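Serving shelf log, test kitchen bench - May, started 8:40 in the morning

Back on the utensil shelf today, and I'm more excited about this than a grown adult should be. Angeliki signed off on moving the noodle bar to the far wall, so the whole pick-up area gets rethought before the next tasting. I've wanted to do this since the Nadora lunch, when the line doubled back on itself past the soup and people were reaching over each other for spoons.

First job was the chopstick order. Opened the new carton from Pagano, 1000 pairs on the label. I pulled two handfuls and broke open a few to check for splinters. Much better than the last lot! Clean edges, no furry bits at the tips, and they hardly smell of anything in hot broth (I left one pair standing in a mug for the length of a phone call, then chewed on it a bit, very scientific). The old ones gave the broth a pencil taste that Henrik noticed before I did.

Stock sheet before opening the carton said 359 pairs. With the new ones that should make 1359, and I got 1361 when I went through the bins. Two extra pairs somewhere. I corrected the sheet and moved on with my life.

Then the trays. Jastach sent over their shallow one and Duretora the deep one, and I tried both with the same mix of stuff. The deep one swallows everything. Spoons slide down flat and you have to dig for them, and digging means fingers on the part that goes in someone's mouth. Shallow wins easily, I don't think we need a second round on that.

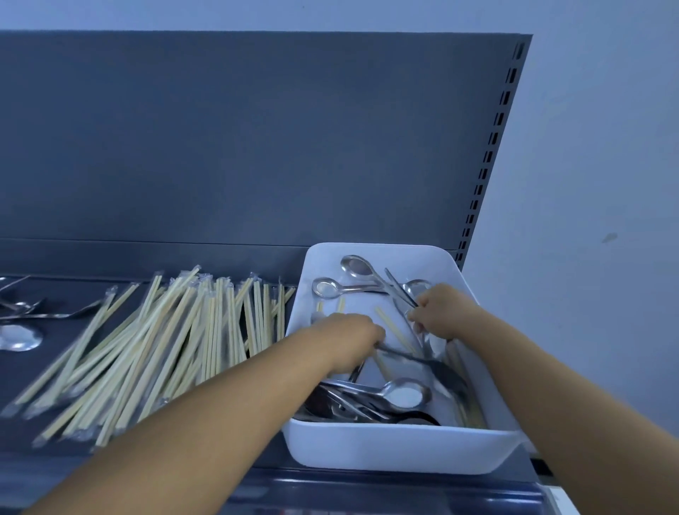 Sorting is the part I'd been looking forward to. The question is how much to separate, and my feeling is that we overdid it last time with a container for every single thing and little signs that fell into the food. Wrapped things can look after themselves. A big heap of sleeved chopsticks straight on the gray shelf is fine with me, they're sealed, and a heap is so easy to grab from. Bare metal is another matter. Spoons lying directly on the shelf over at the left are exactly what I want to get rid of, they belong in the white tray with the others. And loose, unwrapped chopsticks shouldn't be in the tray with the spoons and tongs at all. New rule for my own list: no sleeve, no service. They can go in the staff drawer.

Tongs are still an open question. Angeliki wants them hanging, I want them lying with the handles toward whoever is serving. Hanging keeps them clean but they swing, and I've had a pair land on my foot. We could try her way at the start of the tasting and mine after the break, and see which one the servers complain about.

Henrik came by before lunch and asked whether the shelf could go one slot lower. Good thought, he's tall and even he was bending his wrist oddly to reach the back. I haven't moved it yet, need a second pair of hands and the rubber mallet, and the mallet has gone missing again.

To do:
Lower the shelf one slot and wipe down behind it
Ask Jastach if the shallow tray comes in a half width
Send the rest of the old chopsticks to the staff room
Find the mallet
Try the soup spoons with the thick noodles - I have a hunch the bowls are too round for them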